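Plilten — jeu de données d'étiquettes de stock saisies à la main
Fiche descriptive, version 2
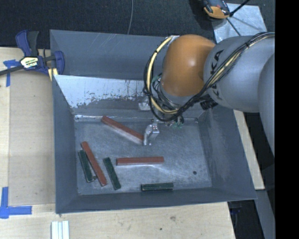

Gerrit Bosman demande si les quantités reprises sur les étiquettes sont celles du magasinier ou celles du logiciel de gestion. Ce sont celles du magasinier, recopiées telles quelles, fautes et ratures comprises. Le champ « quantite_logiciel » de la version précédente a été retiré.

Contenu
Plilten réunit 2000 transcriptions d'étiquettes de stock rédigées en français et en néerlandais. Les étiquettes viennent de l'entrepôt de Candside et de l'atelier de Stustetti. Chaque ligne du fichier correspond à une étiquette. Les 500 dernières lignes forment la partie de test et ne doivent pas servir à l'entraînement.

Format
Fichier CSV, encodage UTF-8 sans BOM, séparateur point-virgule, fins de ligne LF.

id — identifiant de l'étiquette, stable d'une version à l'autre
texte — transcription intégrale, retours à la ligne remplacés par une barre verticale
langue — fr, nl ou mixte
unite — unité telle qu'écrite (pce, pc, st., kg, boîte)
unite_norm — unité normalisée, vide si l'unité est ambiguë
site — candside ou stustetti
accord — nombre de transcripteurs d'accord, de 2 à 3

Transcription
Chaque étiquette a été lue par trois personnes travaillant séparément. En cas de désaccord sur un caractère, la lecture majoritaire est retenue. Les étiquettes sans majorité ont été écartées. Les abréviations ne sont pas développées dans le champ « texte ». Un mot barré mais lisible est noté entre crochets ; un mot illisible est remplacé par un point d'interrogation isolé.

Limites connues
Le chiffre 1 manuscrit est souvent confondu avec le 7 sur les étiquettes de Stustetti, où la barre du 7 est rarement tracée. L'abréviation « st. » désigne tantôt « stuk », tantôt « stère » — le champ « unite_norm » reste vide dans ce cas. Les étiquettes mixtes sont attribuées à la langue de la première ligne dans les statistiques par langue, y compris celles produites par l'outil Tian.

Changements depuis la version 1
Correction des doublons signalés par Refilwe Jacobs en mai. Ajout du champ « accord ». Les identifiants supprimés ne sont pas réattribués.

Maintenance
Ans Vermeulen (schéma, versions), Bart Van Damme (transcriptions néerlandaises). Signaler une erreur en indiquant l'identifiant, la lecture actuelle et la lecture proposée.

Dernière mise à jour : samedi 7 décembre 2019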